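Call for participants: people who fold clothes, for a study on robot faults

We are looking for over 100 hours of human help, and maybe some of it can be yours.

Ulen is a small workshop where two-arm robots learn to fold and stack clothes on a table. The project is called Driltach. In spring we were quite proud of it. Then came the fault which is the reason for this call, and I would like to describe it openly, so that you know what you apply for.

The grippers have a limit on how hard they may close. When a gripper holds thick cloth, the motor works harder, and the program should notice this and stop closing. With white towels and shirts it did not always stop. It took the folded cloth for an empty hand and continued to close until the motor became too hot and switched itself off.
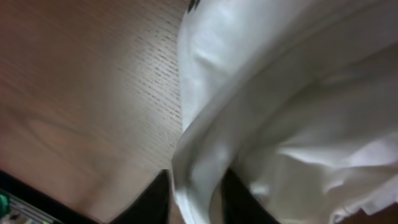 After such a stop the arm has no strength and sinks to the table. It is not a heavy arm, but a person who reaches in at this moment to save the shirt can get a finger pinched. This happened to one of our colleagues in Correa. She had a bruise and nothing worse. We stopped all sessions with people near the table for 4 weeks, changed the program, and wrote new rules for the operators.

Now we must find out if the new rules are good also for persons who did not write them. You will sit at the control handles, move clothes with the arms, and tell us when you feel that something is wrong. In some sessions we will cause a fault on purpose, with the motor power set low, and we will look at what you do first. You will not know which sessions these are. Labels and seams are of special interest to us, for the grip often behaved differently at a place where several layers of fabric come together.

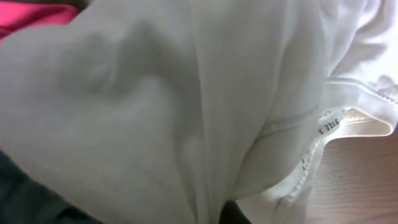 A size S garment in white, with its label and stitched hem.

What we ask from you:

- You are 18 or older and can sit for two hours with a break.
- You can follow spoken instructions in English.
- You keep your hands outside the marked area while the arms have power, also when a garment falls on the floor.
- You have no experience with robots, or only little. If you repaired or programmed them as your job, please write to us anyway, we keep a separate list.

There are 7 places in each group. One session is two hours, and everybody comes for three sessions. We pay 100 euros for all three together, and travel inside Brultden is paid extra. If you stop early you receive the part for the sessions you attended. 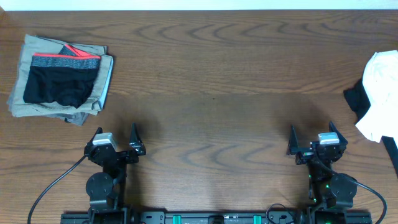
The emergency button is explained before you touch anything, and each participant presses it once for practice. An operator stays beside you the whole time. We record the table, the arms and your voice, but not your face.

To apply, please write a short message to Anel Hlongwane at the Ulen front office, with your name, your age and the days in August when you are free. Questions about the fault or about safety go to Maximiliano Medina, who wrote the report and will send you a copy if you ask for it.

Related items
Driltach: report on the gripper overheating
Rules for operators at the folding table, new version
Technician for motors and wiring, part time, Correa
How to reach us in Brultden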